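Nudulex – Óleo de acabamento para tampos de madeira
Fabricante: Halwood
Referência: 301
Embalagens: 200 ml e 50 ml

Descrição do produto

O Nudulex é um óleo de acabamento mate destinado a mesas, secretárias e bancadas interiores em madeira maciça ou folheada. Penetra nas fibras, conserva o relevo natural do veio e permite reparações localizadas, sem necessidade de lixar a totalidade da superfície. Não se recomenda a sua aplicação sobre vernizes ou lacas existentes.
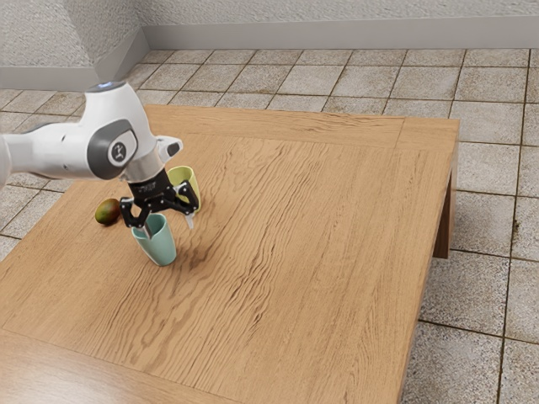 Mesa de madeira com copo azul-esverdeado claro.

Preparação da superfície

A madeira deve apresentar-se limpa, seca e isenta de ceras ou gorduras. Lixar no sentido do veio, terminando com grão 300, e remover o pó com um pano que não largue pelo. Nas madeiras ricas em taninos, aconselha-se um ensaio prévio numa zona pouco visível – a face inferior do tampo é, em regra, suficiente.

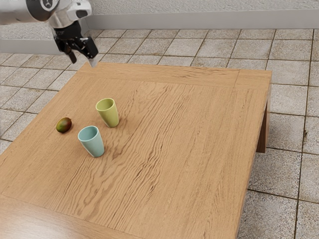
Tampo quadrado em madeira.

Aplicação

Agitar a embalagem antes de usar. Distribuir uma camada fina com pano de algodão, deixar atuar e retirar todo o excedente antes que a superfície se torne pegajosa. Aplicar a segunda demão no dia seguinte. Os panos impregnados devem ser estendidos ao ar livre até secarem por completo, dado o risco de autoinflamação.

O aplicador de feltro Niltus, vendido em separado, é compatível com todos os óleos da gama.

Opiniões de clientes
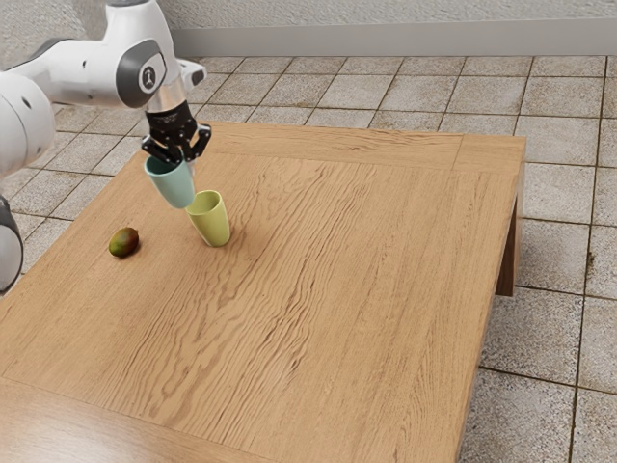 Kovačević escreve que aplicou duas demãos numa mesa de jantar antiga e que o tom escureceu um pouco mais do que o catálogo fazia prever, embora o toque tenha ficado agradável. Pergunta ainda se o produto pode ser usado em tábuas de corte.

Resposta do fabricante: o Nudulex não se destina a superfícies de corte. Quanto ao tom, o escurecimento varia com a espécie e com a idade da madeira, pelo que as amostras do catálogo têm valor meramente indicativo.

Manutenção

A limpeza corrente faz-se com pano húmido bem torcido e sabão neutro. Devem evitar-se produtos com amoníaco, álcool ou partículas abrasivas. 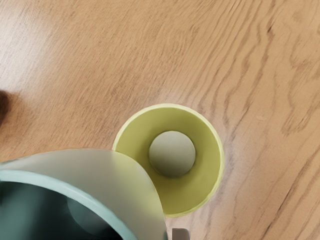
Em mesas de uso diário, recomenda-se uma demão de conservação por ano; nas restantes, basta intervir quando a madeira adquirir aspeto baço. A embalagem de 50 ml é adequada a pequenos retoques.

Armazenamento

Conservar na embalagem de origem, bem fechada, ao abrigo da geada e fora do alcance das crianças.

Ficha revista em 24/6/23.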